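4.2 Storage habits and how often stored clothes get worn again

Section 4.1 dealt with closets. This section is about everything that was not in a closet – bins, bags, suitcases, drawers under beds. We had not planned a separate section on it. The first round of home visits made it clear we needed one, as a large share of the clothes people told us they "never wear" were not hanging anywhere.

Our question is simple. Does the way a garment is put away change the odds that it comes out again in the next season? Earlier work in our group (Parisi's diary study, unpublished) hinted that it does, but the sample was tiny and everybody in it was a student. Here we use the 93 households in Eder and Bostard that finished both interviews. Homes that did only the first one are left out of this section. They are in again from 4.4 on.

Garments were logged by the household members themselves, on paper sheets. Each sheet has room for type, main color, last time worn (best guess), and container. We capped the log at 1,000 garments for each town so that a few very full homes in Eder would not swamp the rest. Imhof and Oberholzer coded the container field. They agreed on most entries and talked through the others. The hardest calls were clothes kept in the bag they were bought in and then put inside something else. We coded the outer container first, inner one second. Looking back, the reverse might of been better, for reasons below.

Main result. Clothes in open or see-through containers were more likely to be named as worn at the second interview than clothes in opaque ones. The gap held for tops and for children's clothes. It was weak for coats, and for shoes we saw nothing at all. Shoes probably should not have been on the sheet.

Bags are the odd case. We expected them to behave like opaque boxes, i.e. low re-use. Store bags did not. Several people said they kept a garment in its bag to keep it "new" for a trip or a party, and then wore it on that occassion. Others had simply forgotten. So the same bag can mean two quite different things, and the sheet has no way to tell them apart. Only the interview does. One woman in Bostard, on her hall shelf: "the ones in bags are waiting for something." A man in Eder said the bags were his daughter's and he wasn't touching them.

Labeling made less difference than the storage advice books claim. Few people label. Those who do mostly label by person or by season, not by type, and a few had labels left over from an earlier use of the box. We did not code whether a label was correct.

Home size mattered some. Small apartments had more under-bed storage and, a bit to our surprise, slightly higher re-use. Camenzind's view is that people in small homes have to move the containers in order to clean, and so they look inside more often. Plausible. Not tested here, see 6.2.

Limits. Self-report, two interviews only, a mild winter in between. The Cuvik pilot used a different sheet and cannot be pooled with these data. Garments given away between interviews were counted as not worn, which is wrong for at least a few of them. A third visit is planned for July and will have its own code for gifts.

Figure 3 shows the two container types that are easiest to mix up in coding, rigid clear bin and soft translucent bag. Both went under "see-through" in the main table. Splitting them does not change the direction of the result.

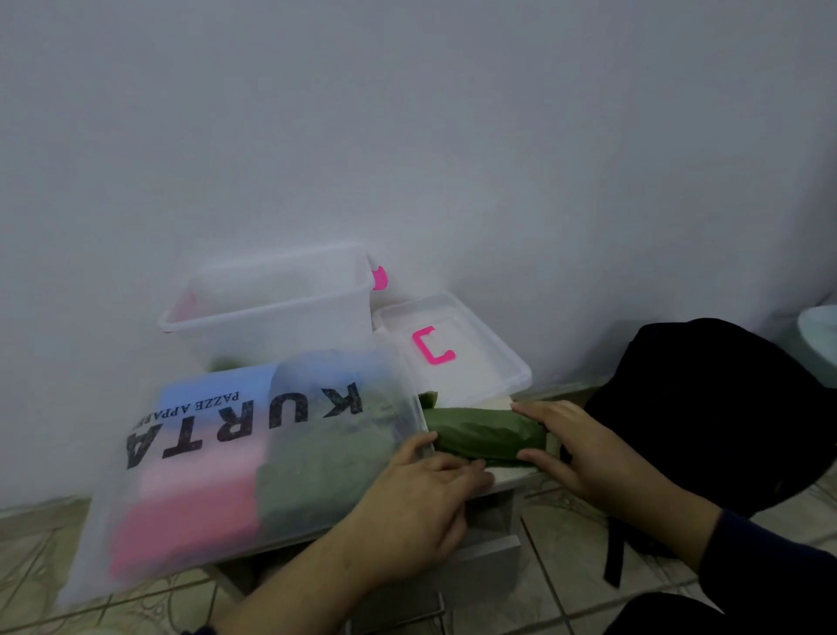
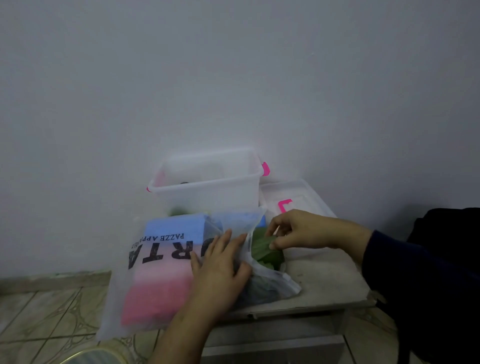

Figure 3. See-through storage: clear plastic bin (first), translucent bag with a garment inside (second).

Bostard, June 2, 2026

Revised version of this section. Table 5 has been renumbered, old Table 4 is now in the appendix. Comments on the coding rules to Fankhauser, please, on the interview guide to Imhof. Section 4.3 (repair and mending) follows as soon as the Eder transcripts are checked.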